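3.2 Where the dishes live

Notes from the Hunlow visits, still rough, to be cleaned up before the June draft. The question here is small. When people in rented flats have too little cupboard space, what goes out on the counter and what gets put away? Earlier work (see section 2) treats storage as a matter of volume. So many shelves, so many things, done. Our visits say volume explains part of it. Habit does the rest.

The survey went to 333 households, all in two housing blocks, one in Hunlow and one in Ciltamcombe. 300 came back usable. The rest were blank past page one or had two people answering in different ink and disagreeing with each other (interesting, but not codable). Home visits were done by Arne Weidemann and the second author, always in the evening, after 6 where we could manage it, as that is when the kitchen is in use and people forget to tidy for guests.

Round dishes first. Most people stack them. Most people also say they hate stacking them, as the one they want is at the bottom. Households with small children kept the everyday plates low down or left them out on the table between meals, and gave the high shelf to the things used at holidays. Several parents told us the plates on the table were "not really out", meaning they did not count as clutter. We coded them as out. This was argued over and may still change, see the apendix.

Figure 4. Light blue round plate on a wooden surface, with food toys. 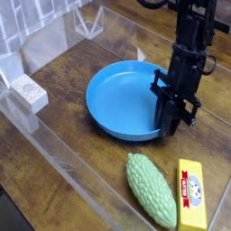

The second pattern is what we call parking. A dish is parked when it sits somewhere it has no fixed place, for longer than one meal, and everyone in the home knows it is there. Top of the fridge. Window sill. The chair no one uses. Parked dishes are hardly ever full size dinner plates, mostly bowls, small plates, lids. Asked why, people shrug. One respondent in Ciltamcombe had parked the same salad bowl on a radiator cover since moving in and was surprised when Weidemann asked about it. She moved it while we were talking, then moved it back.

Parking was more common in the Ciltamcombe block. We first put this down to the cabinets. The Hunlow kitchens had been refitted with the Keskinen units, deep drawers under the counter and open shelves over the sink, and the Ciltamcombe ones still have the old wall cupboards with one fixed shelf. But when we split by how long people had lived there, most of the gap closed. New tenants park. Long-term tenants park less, whatever the cabinet. So the refit helped, but less than the landlord's own report claims, and mostly for people in their first year.

Sharing matters too. In flats with 2 or more unrelated adults, dishes were sorted by owner before anything else. Owner, then size, then use. Couples and families went the other way round, use first. A shared flat with plenty of room can look fuller than a family one half the size, simply because three people each keep their own stack. None of the storage guides we read (Tikeo's tenant booklet included) mention this at all. They assume one household, one set.

Play things are the odd category. Toy food and toy pans were kept in the kitchen in many of the family homes, and parents gave us the same reason nearly word for word: the child wants to be where the cooking is. Real dishes got lent into the game and did not always come back out. We had no code for a plate that is half toy. Added one after the fourth visit and went back over the earlier notes, which means the first few are coded from memory and the field sketches and should be read with some care.

Limits. Two blocks, one town each, one landlord. Evening visits only, so we know nothing much about breakfast. Self-reports of tidyness run high compared to what we saw, as expected. We also didn't ask about dishwashers in the first version of the form, a plain mistake, and the later question only reached the Hunlow block. Section 3.3 takes up the drawers.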